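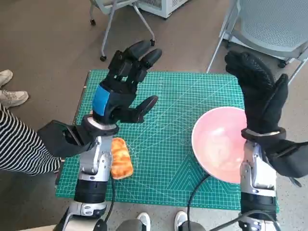 Grüne Schneidematte mit feinem weißem Raster

Teil 2: Die erste Schachtel mit dem Gerkari-Set

So, die Teile habt ihr hoffentlich alle ausgepackt und sortiert (wenn nicht, schnell zurück zu Teil 1!), jetzt wird endlich geschnitten und geklebt. Ich baue hier die kleine Deckelschachtel, weil ich die selbst als Allererstes gemacht habe und sie mir auf Anhieb gefallen hat, sogar mit der einen schiefen Ecke. Das Überzugpapier ist von Brusesetti, das mit den kleinen Ranken, aber jedes nicht zu dicke Papier geht genauso.

Was ihr braucht: Graupappe, Überzugpapier, Cutter mit frischer Klinge, Stahllineal, Falzbein, Buchbinderleim und einen breiten Pinsel.

1. Zeichnet den Boden auf die Graupappe, 14 mal 10 cm. Bitte mit einem spitzen Bleistift, ein dicker Strich kostet euch schnell einen Millimeter, und den sucht ihr dann später am Deckel.

2. Jetzt die vier Seitenteile anzeichnen, alle gleich hoch. Die beiden kurzen Seiten stehen zwischen den langen, sie müssen also genau so breit sein wie der Boden. Bei den langen rechnet ihr auf beiden Seiten die Pappstärke dazu, damit sie die Ecken abdecken. Das habe ich bei meiner ersten Schachtel natürlich vergessen!

3. Schneiden: Lineal fest auflegen, Klinge senkrecht halten und lieber mehrmals leicht durchziehen als einmal mit Gewalt.

Vorsicht: Die Finger gehören ganz auf das Lineal, nie über die Kante. Klinge nach jedem Schnitt einfahren, auch wenn es nervt.

4. Leim dünn auf die Unterkanten der Seitenteile streichen und alles um den Boden herum aufstellen. Ich fange immer mit einer langen Seite an und stelle dann die kurzen dazu, so hält sich das Ganze schon ein bisschen selbst. Wenn Leim herausquillt, gleich mit dem Falzbein abnehmen,

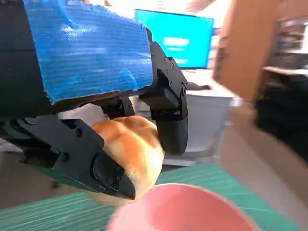

denn trockene Leimwülste drücken sich durch das Papier, und bei dem hellen Rankenmuster sieht man wirklich jede einzelne. Danach die Schachtel etwa 30 Minuten in Ruhe lassen. Ich weiß, das ist die schwerste Stelle in der ganzen Anleitung.

Hinweis: Im Set liegt der Leim von Ludico. Ich finde ihn ziemlich dick und rühre einen kleinen Schluck Wasser hinein. Meinen alten von Sheikh habe ich immer direkt aus dem Glas genommen, also probiert es vorher an einem Pappstreifen aus.

5. Überzugpapier zuschneiden, einmal rundherum und mit Zugabe oben und unten zum Einschlagen. Achtet auf die Laufrichtung! Biegt das Papier locker in beide Richtungen, da, wo es sich leichter biegen lässt, verläuft die Faser. Bei mir läuft sie parallel zur Schachtelhöhe, dann legt sich das Papier schöner um die Ecken.
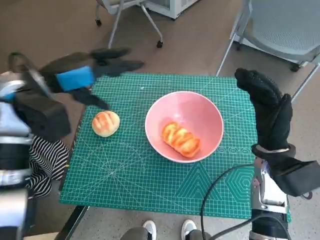
6. Papier von der Mitte nach außen einleimen, Schachtel auflegen und Seite für Seite abrollen. Mit dem Falzbein glatt streichen, am besten mit einem Stück Schmierpapier dazwischen, sonst glänzt der Überzug hinterher an den Stellen, wo ihr gerieben habt.

7. Ecken unten schräg einschneiden, Zugabe umschlagen und andrücken. Oben genauso, nur dass das Papier dort nach innen geht.

Der Deckel kommt in Teil 3. Messt dafür bitte die fertig bezogene Schachtel und nehmt nicht die Maße aus Schritt 1!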